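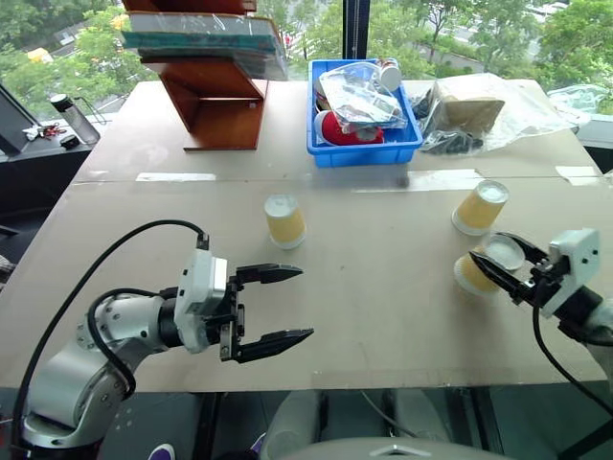

Clearing the long table, day 2

February 2022
by Siiri Pitkänen
Filed under: Workroom Diary, Storage

Cardboard top is holding. I taped the seam again before lunch, clear packing tape, one strip with a second laid over it. The beige sheets mark easily but they cost nothing, and a cup set down on them makes almost no sound. Lizeth wants a proper mat. I have asked her to wait until October, when the budget resets.

Yellow cups: three on the table, the paper kind with the white rim. My rule is that they stand upside down when not in use. Dust stays out and the rim stays flat. Walter stores his on their sides in a drawer and then complains that they roll. The rest of the sleeve is in the cupboard. I have not decided whether they belong with the kitchen things or with the craft things. Craft, for now.

Wooden stand: stays at the far edge. I measured it at 47 cm across, too wide for the window ledge by the width of one board. The folders are still piled on top of it, along with the flat sheets in their plastic. The teal ones should be sorted first. Zeeshan says they are the Prinum paperwork and can go to his office. He said the same last year. The open part underneath would take the smaller folders if they went in lying down. To be tried.

Blue bin: not sorted. There is a crumpled bag in it, something red under the bag, and the little bottle with the white cap in the back corner. I keep the bottle upright. The bin was bought for returns to Sillby and has turned into a place for whatever is in the way. Proposed limit: if it can't be named on a label, it leaves the bin within 16 days.

Large clear bag, right of the bin: still spread out on the table. I want to fold it in quarters and put it with the others. It takes up more room than anything else there and weighs nothing.

Isauro telephoned about the shelf brackets. 85 cm between centers, he says, and the wall will take it. I wrote it on the back of an envelope and copied it here because the envelope will be lost.

Tomorrow: teal sheets, then the bag. Buy tape.

2 comments | 16 shares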